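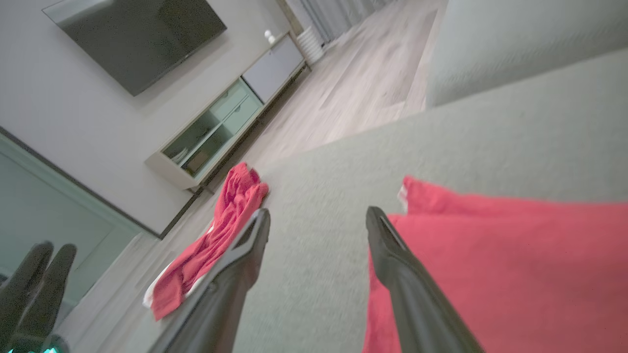 How often should a fabric sofa be cleaned? Vacuum it every week, wash it with water two times a year, and treat a stain on the same day it happens.

When I moved to my apartment I bought a light sofa, and everyone told me it was a mistake. After six years I still have it and it looks good enough. I do not use special machines. Most of the work is small and boring, and I write it down here because I had to collect it from many places.

First look at the label

Under the seat cushions or on the bottom of the sofa there is usually a label with a letter. W means you can use water. S means only solvent, so no water at all. WS means both are allowed, and X means vacuum only. My old armchair from Tindska was an X and I washed it with water before I learned this. The rings never left.

If the label is missing, put a few drops of water on a place at the back, near the floor. Let it dry fully and look at it in daylight. If there is no ring and no color comes off on a white cloth, you can go on carefully.

Weekly vacuum

Use the small brush head. Start at the top of the backrest and go down, so the dust falls on the part you did not clean yet. Go in one direction and then across. The line between the seat and the backrest needs the flat narrow head, and this is where the crumbs are. If the cushions are loose, turn them every second week – the seat where you always sit will become flat otherwise.

For pet hair, put on a rubber dish glove, make it a little damp, and pull your hand over the fabric toward you. The hair makes rolls and you pick them up.

Fresh stains

Press, do not rub. Rubbing pushes the liquid deeper and makes the fabric hairy. Take a clean white cloth, press, turn to a dry side, press again. Work from the outside of the stain to the middle.

For coffee, tea and juice on a W fabric I mix:
one cup of cool water
one teaspoon of white vinegar
two drops of clear dish soap

Put it on the cloth and not on the sofa. After this, press with plain water to take out the soap, because soap that stays in the fabric catches dirt. For grease, cover the spot with corn starch, leave it 30 minutes, vacuum, and repeat if needed. For wax, wait until it is hard and lift it with a spoon.

Colored cloths and light fabric 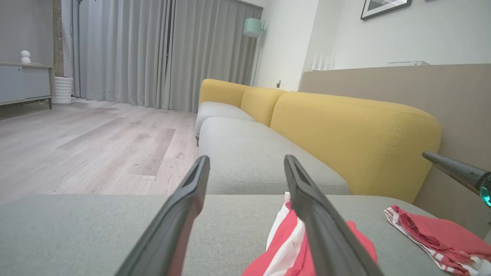
One reader wrote to me that she always cleaned her cream sofa with whatever kitchen towel was near, and a damp green one left its color on the armrest in one evening. She now keeps five old white pillowcases, cut in squares, only for this work. I think it is a very good habit. New dark jeans and new throws can do the same thing, so wash them a few times before they touch a light seat.

If dye is already on the fabric, use cold water only and press many times with a white cloth. Warm water can fix the color. Do not use bleach, even weak one – it can turn gray into yellow.

Drying

Open a window and put a fan so the air goes along the seat. Stand loose cushions on their side. A seat that got properly wet can need up to 33 hours in winter, and sitting on it earlier leaves a mark. I do the big wash in February when the heating is on and the air in the room is dry. Do not use a hair dryer on the hot setting.

If you take off covers with a zipper, wash all of them together, also the clean ones. They fade a little every time and one cover washed alone will look different. Put them back when they are just slightly damp and they will fit without a fight.

Small balls on the fabric

These come from friction and are normal in the first year. A battery fabric shaver removes them. Keep the fabric flat with your other hand and do not press. A razor also works but I made a hole with mine.

Contact Zurnier Home Notes | © 2021 Zurnier | Back to top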